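J'ai arrêté le café en mai, un lundi, sans grande conviction. Je tournais à six tasses par jour, la dernière vers 17 heures, et je dormais mal depuis l'hiver. Mon médecin ne m'avait rien demandé. J'avais simplement fait le calcul de ce que me coûtaient les capsules : 400 euros par an, pour une boisson que je buvais le plus souvent debout, en lisant mes mails.

Les trois premiers jours ont été pénibles. Mal de tête derrière les yeux dès 10 heures, humeur de chien, et une envie de sieste que je n'avais plus connue depuis le lycée. J'ai tenu avec de l'eau et du paracétamol. Le jeudi, le mal de tête était parti. L'humeur a pris une semaine de plus, selon ma femme.
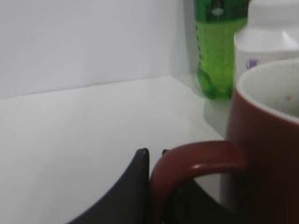
Sanne Leemans m'a écrit, après mon premier billet, que je m'y prenais mal : il fallait descendre d'une tasse tous les quatre jours et garder celle du matin pour la fin. Elle a mis un mois, sans un seul mal de tête. Elle ajoutait que le décaféiné l'avait beaucoup aidée, à condition de le prendre en grains.

Elle a sans doute raison pour la méthode. Pour le décaféiné, j'ai essayé deux paquets et je n'ai pas retrouvé le goût. J'ai préféré changer complètement -- chicorée le matin, rooibos l'après-midi, parfois du lait chaud le soir. La chicorée demande un peu d'habitude. Je la dosais trop fort au début et elle devenait amère. 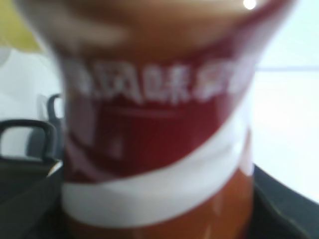 Le plus difficile reste le bureau. La pause de 10 heures se fait autour de la machine, et c'est là que les choses se disent : qui part, qui arrive, quel dossier prend du retard. Pendant deux semaines, je n'y suis pas allé, et j'ai appris avec du retard que Mathis Masson changeait de service. Depuis, j'y retourne avec mon rooibos. On m'a fait deux ou trois remarques, puis on est passé à autre chose.

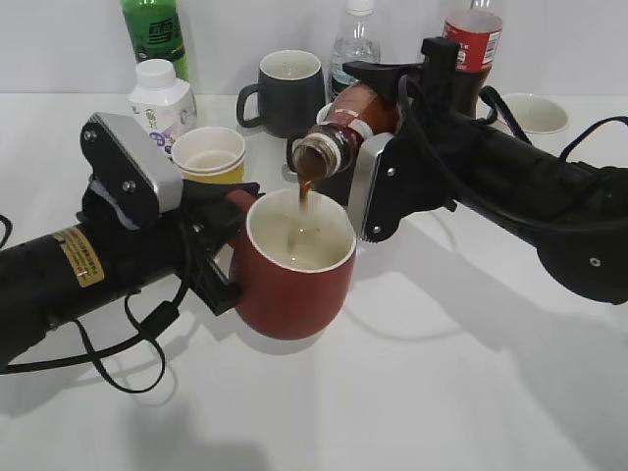

Côté sommeil, je m'endors plus vite, mais je me réveille toujours vers cinq heures. Le café n'expliquait donc pas tout. J'ai rendu la machine à capsules à mon frère, qui me l'avait prêtée il y a trois ans, et j'ai gardé la cafetière italienne pour les invités. Il m'arrive d'en boire une tasse le dimanche, chez mes parents. Je la sens passer jusqu'au soir.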